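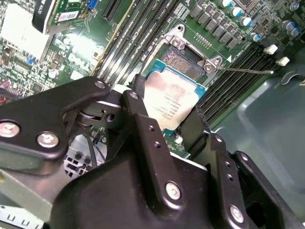
Home | News | Clinics | Your Visit | Contact

Print this page | E-mail this page

Kidney stone clinic moves to the Ritchie Building

The kidney stone clinic at Tratness has moved out of the main outpatient department and now sees patients on the second floor of the Ritchie Building. The first appointments there are on 1st September. If your letter was mailed in August it may still give the old location. The date and time on it are correct, so please keep them.

Last year the clinic saw 753 patients. Many had been treated in the emergency room first and were then told to wait for a call. Under the new arrangement, anyone sent home from our emergency room with a stone leaves with an appointment already made. Branwen Kneath, the clinic's nurse manager, expects that to cut down on the phone calls asking when the call is coming.

What a kidney stone is

Urine carries minerals and salts out of the body. When there is too much of them for the amount of water, they can form crystals, and the crystals can grow into a stone. Most stones contain calcium. Others are made of uric acid, and a smaller number form after certain infections or run in families.

A stone that stays in the kidney may cause no trouble for years. The pain usually starts when it moves into the ureter, the narrow tube that leads down to the bladder. It is often felt in the side or back and may spread to the groin. It tends to come in waves. Some people vomit, and some see blood in the urine.

Small stones often pass without a procedure, though this can take days or several weeks. Larger ones are less likely to. Depending on the size and position, the doctor may suggest shock waves to break the stone up, or a thin scope passed through the bladder to remove it. Very large stones may need an operation through a small cut in the back.

At your appointment

Plan on 40 minutes. You will be asked for a urine sample when you check in, so try not to use the bathroom right before. Bring a list of your medicines, including vitamins, calcium tablets and antacids. If you have had a scan somewhere else, ask that office to send us the pictures as well as the written report.

If you passed a stone at home and saved it, bring it in a clean, dry container. The lab can test what it is made of. Strainers are available free at the Ritchie front desk and at the Rirard pharmacy counter.

Patients who have had more than one stone may be asked to collect their urine for a full day. The jug and instructions are given out by the nurses. Keep it the way the label says and return it to the lab, which takes them until 6 p.m.

Drinking and eating

"People come in having given up milk, and they usually didn't need to," says Dr. Nikola Hoxha, who runs the clinic. Calcium in food binds to a substance called oxalate in the gut, and less of it then reaches the urine. Cutting calcium out can raise the risk of some stones. Supplements are a different matter and should be discussed with the doctor.

For most patients the main advice is to drink enough that the urine stays pale, and to use less salt. People with heart failure or kidney disease may have a fluid limit and should ask before drinking more.

When not to wait

Go to the emergency room if you have stone pain with a fever or chills, if you cannot pass urine, if you cannot keep fluids down, or if the pain is not controlled by the medicine you were given. The same applies if you have only one kidney or are pregnant. Do not hold off for your clinic date.

Getting there

The Ritchie Building is across from the Ciltia parking lot. Use the side entrance, as the front steps are being repaired. The elevator is on the left past the desk, and the clinic is in suite 6. To change an appointment, call the number on your letter.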